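Storing Liquids in the Pantry and Utility Closet
Posted 6 August 2022 by Ngaio Ellery
Filed under: Kitchen, Storage
3,005 views

Light, air and heat spoil most kitchen liquids. The notes below cover cooking oil, vinegar, syrups and the cleaning mixes kept under the sink. They apply to a normal house with no cellar.

Cooking oil
Keep oil away from the stove. The cabinet directly above a range is the worst place in the kitchen for it, and the one next to the oven is not much better. Buy the size you will finish in six weeks. Oil that smells like crayons or old putty is rancid and should go out with the trash, not down the drain. A half-empty bottle ages faster than a full one – move what is left to a smaller bottle once it drops below the middle.

Nut and seed oils go in the refrigerator door. Some will turn cloudy in the cold. They clear again on the counter and the flavor is not affected.

Vinegar
Plain white vinegar keeps for years with the cap on. Cider vinegar may form a soft, stringy mass at the bottom. Strain it through a coffee filter and carry on using it. Do not store any vinegar under a bare metal lid. The inside of the lid rusts, and the rust drops into the bottle. Plastic caps or corks are fine.

Syrups and honey
Wipe the thread with a hot, damp cloth before closing. Sugar left in the thread sets hard and will crack a thin cap at the next opening. If a cap is already stuck, hold it under the hot tap for a minute and turn it with a rubber glove. Crystallized honey is loosened by standing the jar in warm water, well below boiling. The microwave heats it unevenly and softens the plastic.

Decanting
Wash the new bottle, rinse it and let it drain upside down overnight. Water trapped in the shoulder will cloud oil and thin a syrup. Use a funnel with a ribbed stem so that air can get out as the liquid goes in. A smooth stem seals against the neck and the funnel backs up. Leave a finger's width of space at the top.

Label on the side, never on the cap. Caps get swapped. Write the contents and the month filled, as in "Cider vinegar, October." Pencil on masking tape lasts longer than most felt pens, which fade or wipe off with oil.

Cleaning mixes
Never put these in a food or drink bottle, even for one afternoon. Many are the color of something drinkable. Keep bleach apart from anything with vinegar or ammonia in it, on a different shelf if you have two.

Treasa Ó Briain wrote in to ask about laying bottles flat to fit a shallow shelf. Screw caps will usually stand it if the liner is clean and flat. Test with water first: fill, close, lay it on a dry paper towel overnight and check the towel.

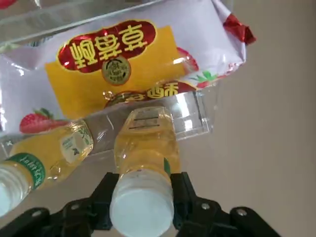 Pour spouts and flip tops will not pass that test, so keep those upright in a tray with a raised lip.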